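# Can a machine make up the guest room yet?

I've been asking some version of this since June, mostly while tidying up, and my answer is still a fond and slightly tired "sort of."
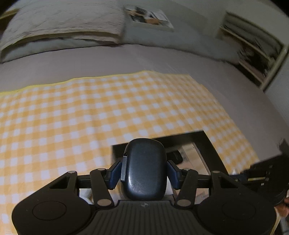

## The trouble with soft things

A black picture frame lying on a gingham cloth, on top of a white duvet, looks like the easiest chore in the house. But a frame is stiff and flat, and everything under it gives! Push down and the bed sinks – pull sideways and the cloth comes along for the ride. My hands sort that out while I'm thinking about lunch. I'd trust a gripper with a box on a shop shelf long before I'd trust it here, and I'd happily wait up to six more years to be proved wrong.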